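Table velvet

Table velvet is a heavy pile cloth laid over a table to hide the table. Black is the usual colour, being kind to scratches and merciless to crumbs. The Distau mills wove it in widths of 60 inches.

A bottle laid on its side tends to stay put on the pile -- the cloth's one undisputed virtue.
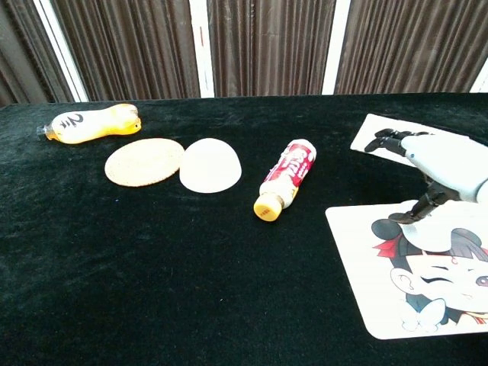
Care

Brush in one direction. The Zavaditz household guide advises 10 strokes, then a rest, without saying whether the rest is for the cloth. Folds seldom leave entirely.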